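The Patience of the Teacher

At the Zemevard workshop in Prurnach, the working day starts with a cup of tea and a pair of hand controllers. The person on shift sits down before a screen, takes one controller in each hand and begins to show a robot how to pick up a small part and put it in a bin. Then the same again, until lunch.

The people who do this work call themselves teachers. Most of them came from packing and assembly, and they were hired for their steady hands. Nobody asked them if they can write a program. They move, the arm follows, and the computer keeps a record of every motion.

A big part of the teaching happens in simulation, on a program called Bustos. In it a table, a rack and an arm can be put back in order with one key, and a part that falls on the floor costs nothing. For a new teacher this is a relief. For the first week, many of them grip the controllers so hard that their fingers hurt in the evening. 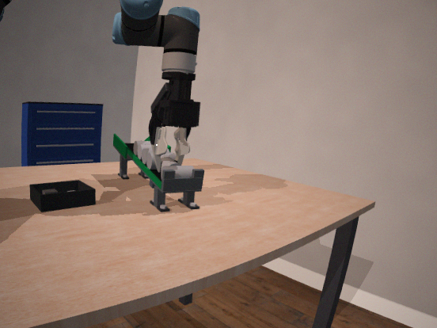
The simulated task: pale cylindrical parts in a raised rack with green sides, and a black bin next to it on the table.

The task looks easy, and for a human hand it is. But the teacher has no feeling in the fingers of the gripper. She must judge the distance by eye, and when two parts lie close together she has to decide which one to take first. In one month the workshop recorded 1349 demonstrations of this kind. Of them, 525 were put aside, mostly for small reasons: a pause too long, a part touched twice.

The pauses are a matter of some argument. If the teacher stops to think, the robot may learn to stop also, in the same place, without any thought behind it. One group in the workshop wants to cut all such moments out. The other group says that a slow and careful approach is exactly what the customer pays for.

The customer, in this case, is Cikum, a maker of pumps with 103 workers. It wants the arm for the evening shift, where it is hard to find people. In December the first trained arm will go to its hall, and the teachers will go with it for eight days, to correct by hand what the simulation did not teach.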